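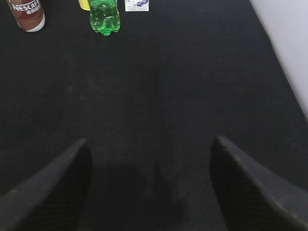 Vernley Allotment and Garden Society
Minutes of the spring meeting, held Saturday at 10 a.m. in the lower hall

Present: 19 members. Shamim Shaikh in the chair. Notes taken by Samina Soomro.

1. Minutes of the last meeting
Read and accepted with one correction. The shed roof was patched in October and the minutes had it as November.

2. Water
The tap by the north gate is still dripping. Trikance came out to look at it and want to replace the whole standpipe, along with the length of pipe running under the path. Their quote does not include putting the gravel back. Members felt the gravel could be done in a morning by whoever is free. Agreed to accept the quote, provided the work is finished before the beans go in.

Hoses are not to be left running unattended. This was raised last year as well and will go on the notice board again, in larger type.
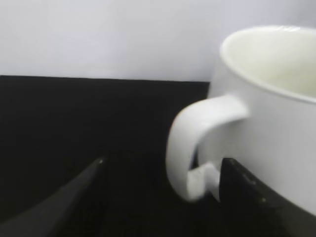

Samina Soomro asked whether the standpipe could be moved a few yards east while the trench is open, as the plots at the far end have the longest walk with cans. The chair said Trikance would have to be asked, and that any extra cost would need to come back to a meeting. To be asked this week.

3. Vacant plots
Plots 13 and 15 are both free. Plot 13 has been cleared down to the soil. Plot 15 has brambles along the back fence and an old cold frame with no glass in it. There are four names on the waiting list. The first two will be offered a choice, and if either of them takes 15 the first half-year's rent will be waived.

A member asked if 15 could be split into halves for people who want something smaller. There was some support for this but no vote. Left for the summer meeting.

4. Compost and manure
The Vishwakarma stables will deliver again this year on the same terms. The load goes on the hard standing by the gate, not on the path. Last time it sat on the path for nine days and the mower could not get by.
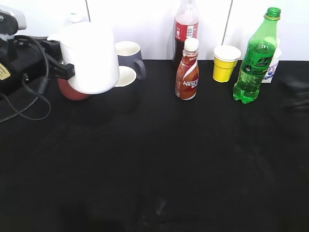

Barrows are to be returned to the shed the same day. One has a flat tire and has been marked with tape – please do not use it until the tube has been changed.

The left-hand compost bay is full and should be left alone until fall. New material goes in the middle bay only. No cooked food, no glossy cardboard, no bindweed roots.

5. Seed order
The joint order went to Sinditz in January. Everything has come except the leeks and one variety of squash. The leeks are on back order and the squash has been dropped from their list. Those who paid for squash can have a refund or put the money toward onion sets. 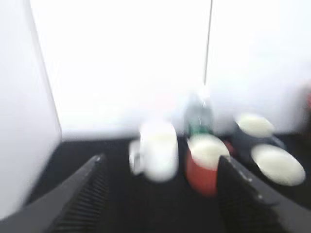
Several members would take the onion sets, and one wanted to know if they could be red ones. The chair said yes, if Sinditz still had them at the same price. Names to Samina by the end of the month.

6. Any other business
The padlock code will change on the first of next month. The new code will be given out by phone and will not be posted on the board.

Bonfires – the rule is still after 6 p.m. and only if the wind is away from the houses.

A pair of green-handled shears was left on the bench by plot 2. They are in the shed, top shelf.

The meeting closed at 11:40 a.m. Next meeting in June, same hall.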